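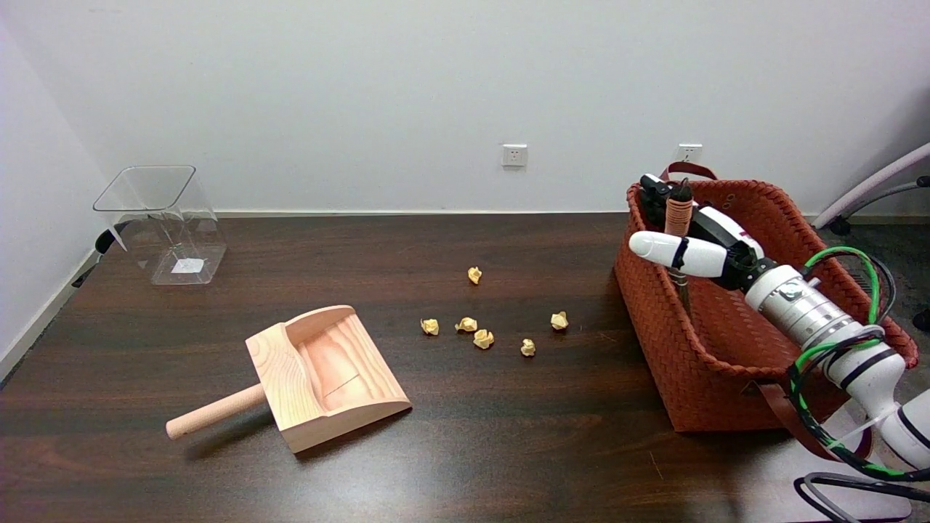
A reader in Flernville wrote to say that she would pay good money for a machine that cleared up after her children and would not much care how long it took, provided she was out of the room. I have had a lot of letters like that since June, when this magazine ran a short item on the Punelel trials, and they all take it for granted that the thing is nearly ready to be delivered.

I don't think it is. I have now spent two mornings watching robots tidy up, and came home both times to a kitchen that I cleaned faster than either of them could have found the sink.

Take the sweeping-up job. Paper balls on a dark table, a wooden dustpan, a basket to tip them into. A child of four can do it, badly, and will do it for a biscuit. For a robot arm it is a string of separate problems. The dustpan has a round handle, which wants to roll in the grip. The paper is light and crumpled, so it skids off when pushed. A shiny tabletop throws back the ceiling lights, and software that judges distance by eye can take a highlight for an edge. Then the pan has to be carried level to the basket and turned over inside the rim, clear of the strap.

Punelel says its system has practised the job 1000 times. I asked how many of those went right from start to finish without a person stepping in, and was told 197 of the last 300. That is a better answer than I expected, and I was glad to be given one at all. It still means that on roughly one try in three somebody has to get up.

The people at Mackay, who sell to small factories, are more careful with their promises. Their arm, the Jerko, does one thing at a bench, sorting offcuts into trays, and it does it at night when the lights are fixed and the trays have been bolted down. Move a tray by a hand's width and it stops and waits. The shop floor I visited had lines of yellow tape all over the bench to show where everything must go back. The staff put it all back at half past five, before they leave, and I did wonder who was tidying up for whom.

Homes have no yellow tape. The basket gets kicked under the table, the dustpan goes missing in the garden, and somebody leaves a plastic tub where the arm wants to swing. Makers know this, and their usual reply is that more practice will cure it. Perhaps. Another 500 goes at the same table will certainly make a robot better at that table. Whether it helps with mine, which has a wobbly leg and a cloth on it, I have yet to see shown.

None of this means the work is a waste. The hands have come on a great deal. I saw one pick up a teaspoon, which a few years ago would have been the whole demonstration. But a teaspoon is a long way from a washing-up bowl, and the films that companies put out tend to be speeded up. Look for the small figure in the corner that tells you by how much.

If you are tempted to put your name on a waiting list, ask to see the job done in your own kitchen, at ordinary speed, with the mess you really have. Neither firm would agree to that when I asked. Mackay said perhaps next year.

14 comments | 62 shares

We use cookies to improve your visit. Accept all | Manage settings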